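November 2025

Back on the kitchen cell today. Chathurika had left a note that the arm was drifting again on low grasps, so I spent the morning on the gripper settings before touching anything else. The cell is all in simulation for now, which saves my knees, but the upkeep is much the same as the real one at Nondosico. Offsets go stale, someone edits a file and forgets to say so, and then the fingers close a bit high.

Started with the tool offset. The value in the config was still the one from March, before Leopoldo swapped the finger model for the longer pair. Six millimetres out. I corrected it, reloaded the Volton scene and ran the thin rod first, held level over the marble counter with the little picture stand underneath. I like the rod for this. If the fingers aren't square to each other it tilts and you can see it straight away.
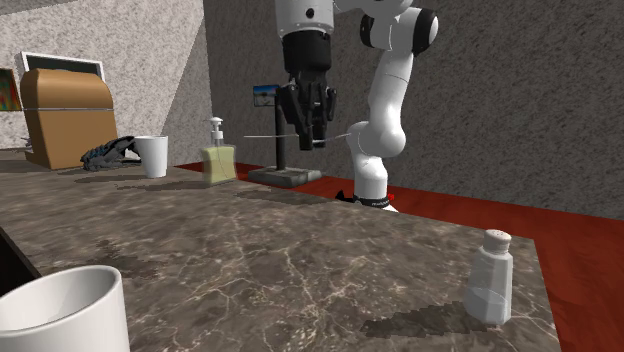 After that I went through the joint limits and wrote them out by hand next to the old ones. Joint four had been tightened by somebody, probably for the Hettiarachchi demo, and never put back. Put it back. Also dropped the grip force from 81 to something gentler, as Nilmini reckons the high setting is what makes small things jump when the contact solver gets hold of them. She is usually right about the solver.

Lunch at the desk. Leftover rice.

In the afternoon Sabina rang about the log folder, which has more than 200 runs in it with no labels. I said I'd sort it, then got to run 1476 and found the numbering skips anyway. Left it for tomorrow.

Went on to cutlery. The fork is the worst of them, thin and flat against the stone, so the approach height matters more than with the cups. I slowed the last part of the descent and set the opening narrower so the fingers don't swing wide on the way in.
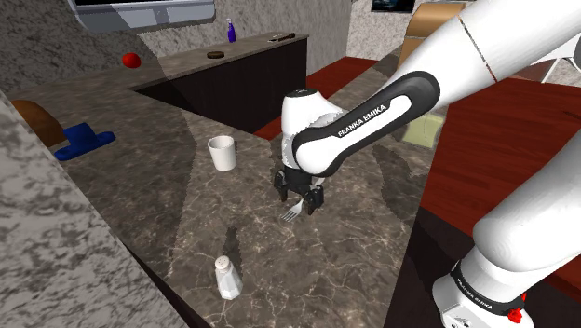
Saved the whole lot as a new profile under Nulelow and locked the old one so it can't be loaded by mistake. Jamila wants the changes in the maintenance sheet with initials against each. Did the offset and the joint limit, still owe her the grip force and the descent speed.

Need to ask Leopoldo if the finger pads were changed too. Home by six, bins out.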